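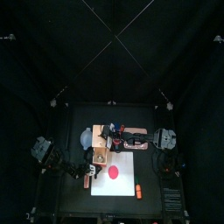
Thaddäus Frei wanted to know, before I'd even agreed to give this talk, whether a two-arm kit at this price is something a small shop can put to work or just a very nice way to spend a month. Fair question, and I'm going to steal it and use it as my outline. (Wait for people to sit down. The back door sticks.)

So, hi everybody. I've had the Astik two-arm bench kit since June, on loan, and I have to give it back on Monday, so you're getting my opinions while they're fresh. I paid nothing for it and the company hasn't seen these notes.

Leave the picture up for this whole first part. Two arms, one table, a bunch of small stuff in the middle: a light-wood box with a little glass jar in it, a light blue bowl, a pink tray, a sheet with a red dot. It's the kind of mess I like for testing, because everything is a different shape and the arms have to share the same patch of table. My own parts bench is worse!

OK, setup. The quick guide says an afternoon. It took me a day and a half, and I've done this before. The arms themselves bolt down fine. What ate my time was squaring up the fixtures, because the clamps like to creep a hair when you tighten them and then your calibration is off and you get to do it again — I did it four times. Buy better clamps. I ended up with a set from Vieira and haven't touched them since.

(Ask here: who has calibrated two arms to the same table? Expect groans.)

Numbers, for the people who came for numbers. I ran 300 pick-and-place cycles with one arm, just moving small parts into a tray, and 121 of the two-arm kind, where one arm holds a box steady and the other reaches in. The one-arm runs were boring, in a good way. The two-arm runs went well when I gave both arms plenty of room and got ugly when I didn't. Glass was the worst. A small jar with a metal lid is shiny on top and see-through everywhere else, and the vision package would lose it and then find it again somewhere it wasn't. Matte parts, no problem at all.

Next, software. The Astik scheduler is the best thing in the box and I'd say that to anybody. You drag one arm's task next to the other's, it shows you where they'd bump, and you slide things until they don't. My nephew got it in ten minutes. The logging, though... it writes one giant file per session and if you want it in a spreadsheet you're on your own. I wrote a script, it's ugly, email me and you can have it.

Quick word on the other one, since somebody always asks. The Brultov kit has stronger arms and a much better manual. But you program each arm separately and pass signals between them by hand, and after almost 50 hours of that I wanted to go lie down. If you only need one arm, get the Brultov and be happy.

(Skip this next bit if we started late.)

Support. I opened three tickets. Two came back the same day with real answers from a person who had clearly read what I wrote. The third was about gripper pads wearing down, and I'm still waiting on that one. My pads went at cycle 1273, counting all the goofing around on top of the test runs, so order spares with the kit.

Back to the question from the top, then. For a shop that does small batches of small parts and has one patient person who likes to fiddle, yes, I'd buy it. If you need it earning money by the end of the first week, I'd call Ninthorpe and rent a single arm for a while first.

Questions, then coffee. The script link goes on the last slide, and I need to remember to put it there.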